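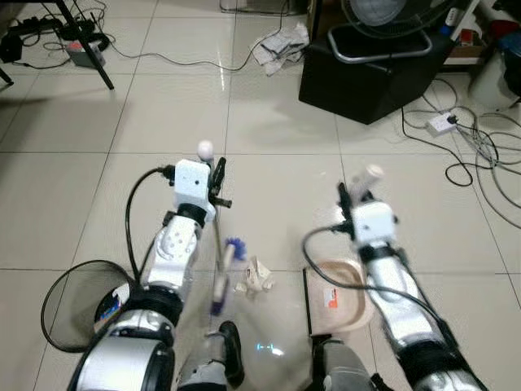
Shuzhen Li asked whether a piece of paper counts as swept once it touches the lip of the dustpan, or only when it is fully inside. Fully inside. The labels from the first release were mixed on this point and have been redone.

Clolia Floor Litter, version 3
Last changed: 24 Mar 2021

Contents

Short clips of small litter being swept up from a tiled floor with a long-handled brush and a dustpan, then tipped into a bin. There are 2,000 clips, of which 202 are kept back for testing. The litter is mostly paper – balled up, torn or flat. Larger items were left out, as were spills. 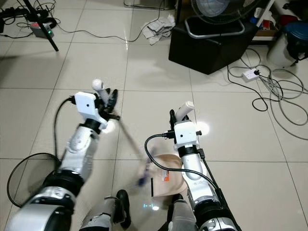

Sweeping on large square tiles, overhead lights on.

Labels

Each clip has one line in labels.csv, with the clip name, the stage at the start, the stage at the end and a note. The stages are approach, sweep, lift, tip and done. The note may be blank. Christos Xenos and Paraskevi Dimitriou labelled the clips separately, and where they disagreed the clip was looked at again by Lambros Sotiropoulos. Disagreements were mostly over where sweep stops and lift begins.

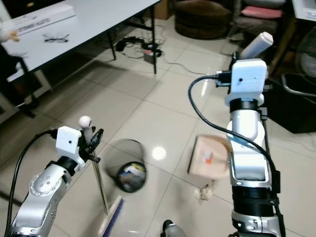
Rubbish already in the bin is not labelled. We thought about adding a fill level and dropped the idea after a short trial. Looking down through the open rim you can see crumpled blue, white and dark bits at the bottom, but how deep they go is guesswork. Scraps still on the floor are labelled, however small. If a scrap goes behind the bin and stays there, the clip ends on sweep and the note says "lost".

Known problems

Glossy tiles give bright round reflections, and a few were marked as paper in version 2. Please report any that are left. Fast strokes blur the brush, so bristle outlines should not be trusted in the sweep stage. 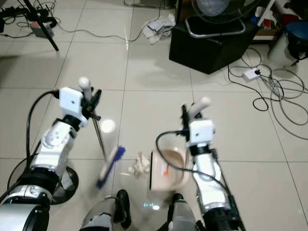 Piles further back on the floor are not part of the task and have no label. Only the piece being swept counts, even when there is more paper in view.

Use

Free for teaching and research. Please name Zostau in any write-up. Corrections go to Sotiris Michailidis, with the clip name and the line number.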